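Search this list
Search Advanced search Go

Print this message
E-mail this message

Subject: Re: Bus 35 and the Laltimer stop

I went to the Monday meeting at the Karam library, so I can fill in part of this. The new timetable starts in September. The 35 will still run from Sostosgate to Limis, but every 40 minutes in the middle of the day, where now it is every half hour. Mornings before nine stay the same. 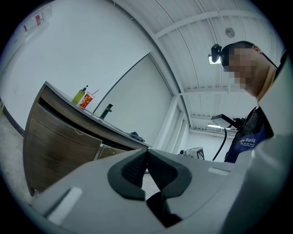

Posted by: list member, Laltimer Road
Reply to: Riders list

The earlier message said:

> Does anyone know if they are dropping the Laltimer stop
> altogether or only on weekends? The notice on the pole
> says "service changes" and gives a phone number that
> rings and rings. My mother uses that stop to get to the
> clinic and she can't walk up from Karam. Also, is the
> last bus still at 59 past the hour?

The weekday stop stays. On weekends the bus will go straight down the hill and skip Laltimer, so the nearest stop will be the one by the Karam post office. I asked if a driver could still let people off on request and was told no, the road is too narrow there with the parked cars. I don't agree with that but it is what they said.

The last bus out of Limis is still at 59 past, weekdays only. On Saturday it leaves an hour earlier. There is no change on Sunday.

For the clinic, your mother may be able to use the dial-a-ride van. You have to call the day before, and they want the form filled out first. The form is four pages and most of it doesn't apply. I left the income part blank when I did it for my aunt and it went through.

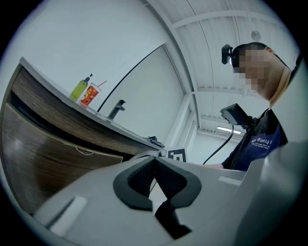
Written comments are taken until the end of the month. They said letters count the same as the web form. If you write, put the route number and the name of the stop at the top, and say what time of day you ride. There were 4 of us from this side of town at the meeting and all the other talk was about the parking lot at Sostosgate.

I have a paper copy of the draft timetable and can leave it at the library desk if anyone wants to look at it.

Print this message
E-mail this message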